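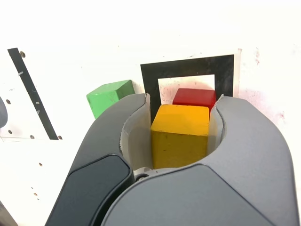

Wooden cube

A wooden cube is a solid block with six equal square faces, cut from wood and usually sanded, with the edges and corners slightly rounded. Cubes are among the simplest wooden objects made in quantity. They are sold plain or painted and are used as toys, as counting and measuring aids in schools, as playing pieces in board games, and as test objects in tasks that involve picking up, stacking, sorting or placing.

Materials

Most cubes are made from hardwoods with a close, even grain. Beech, birch and maple are common. Softwoods such as pine are cheaper but dent more easily, and the grain tends to show through thin paint. Basswood is used for craft cubes meant to be carved or decorated by the buyer.

The wood is dried before cutting. A cube cut from wood that is still losing moisture will shrink more in one direction than another and end up slightly out of square. The difference is hard to see in one block but becomes obvious in a stack.

Manufacture

Boards are planed on all sides and ripped into square sticks. The sticks are cut across at a length equal to their width, usually against a stop, and the blanks go into a rotating drum with abrasive material or with nothing but each other. Tumbling takes off the sharp edges and leaves the small radius found on nearly all commercial cubes. The workshop at Sirnthorpe, which supplied schools for several decades, ran a single drum that held 4000 small blanks at a time. Larger cubes were sanded on a belt by hand.

End grain, the surface exposed by the crosscut, appears on two opposite faces of every cube cut this way. It absorbs more paint than the other four faces and often looks darker or duller after a single coat.

Color and finish

Red, yellow, blue and green are the usual colors in painted sets, with orange and purple added in larger ones. Makers use water-based paint, dye or stain. Paint gives a solid color and hides the grain. Dye soaks in and leaves the grain visible, and it does not chip. Some makers add a clear coat over either one.

Painted cubes mark with handling. Small dark specks and scuffs are typical, along with wear at the corners. Yellow shows marks sooner than the darker colors do. The same paint can also look like two shades on one block, a brighter one on top and a duller one on the side, depending on where the light falls.

Sizes

Cubes for counting are often one centimeter or two centimeters along the edge. Cubes for young children are larger, commonly an inch or more. Sets are normally cut to one size so that the blocks stack evenly, although the Villaseñor pattern, sold mostly to kindergartens, mixes 2 sizes in a single box, the larger having twice the edge length of the smaller. Eight small cubes in that set fill the same volume as one large one.

Use in placing tasks

Placing tasks ask for a cube to be set down in a marked position. The mark is often a square outline, printed on the work surface or put down in tape. A thick black outline on a white surface is easy to see from any side and contrasts with all the usual paint colors. The outline may be close to the size of the cube, which makes the task strict, or much larger, which leaves white space around the block and allows some error.

With two cubes the task may be to set them side by side, to stack them, or to sort them by color. Placing a second cube close to one already on the surface is harder than placing the first, as the fingers need room on both sides of the block. Holding a cube by two opposite faces keeps the top clear.

Natalia Quintero's handbook Flendbridge Exercises in Placing gives a sequence of such tasks, beginning with one cube and one square. An appendix by Ifeanyi Wike covers surfaces and recommends matte white board over gloss, which reflects overhead lights.

Care

Painted cubes are wiped with a damp cloth and dried at once. Soaking raises the grain and loosens paint. Chipped blocks can be sanded and repainted, though the repair adds a little thickness to each face.

See also

Building block
Counting rod
Pattern block
Shape sorter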